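Work and Organisation, Unit 6: Automation on the packing line
Handout, October 21, 2023

Read this before the seminar and bring the task sheet from Unit 5.

Background to the case

Ovormont packs small parts for the repair trade. Until March the packing hall at its Clullach site had 23 people on two shifts, each handling a full order from shelf to sealed box. The firm then began moving its simplest orders to two-armed cells supplied by Tellonik. The cells are planned in simulation first, and the line staff are asked to comment on the simulated runs before anything is changed on the floor.

The task we look at is a single step: a small item and a small box, one arm doing the handling and the other standing by. For a person it takes a moment and no thought. For the planners it has to be written out as a grip, a position and a release, and each of these can be set wrongly.
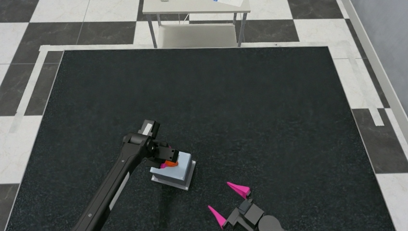
Fig. 1. Simulated cell: left gripper at the orange item on the blue block, right gripper open.

What changed for the staff

The job titles stayed the same but the day did not. Asanka Dissanayake, a packer for most of her working life, now spends the first part of her shift going through stopped runs and marking the cause. Her notes use the words packers use – "pinched", "sat crooked", "let go early" – and the planners have had to learn them. In one review period she and her colleagues went through 332 stopped runs out of 2,923.

Three points from the interviews:

Pace. Packers used to set their own order of work. They now wait for the cell, then deal with several stops close together.

Skill. Knowing how a part should feel in the hand is still needed, but it is used to judge a run on a screen. Some enjoy this. Others said they missed handling the goods.

Pay. Reviewing was not in the old grading scheme. It took the union until the summer to get it added.

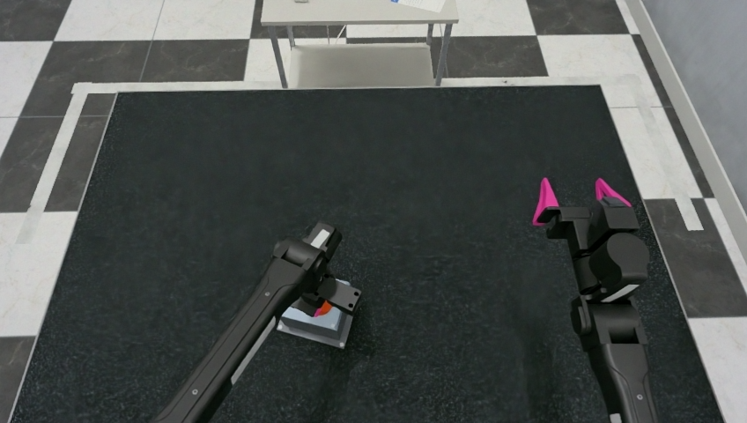 The second arm caused more argument than anything else at Clullach. Managers counted it as spare capacity. The packers said it should hold the box still, as a person's other hand would, and asked for this to be tried before the next cell was ordered. Seneviratne's chapter on shop-floor knowledge (in the reader) is useful on why such requests often arrive late – staff are shown a plan when most of it is settled.

For the seminar

Write one page, no more than 800 words, on who at Ovormont should decide when a run counts as good. Use the interview extracts as well as the chapter. Groups are the same as last time.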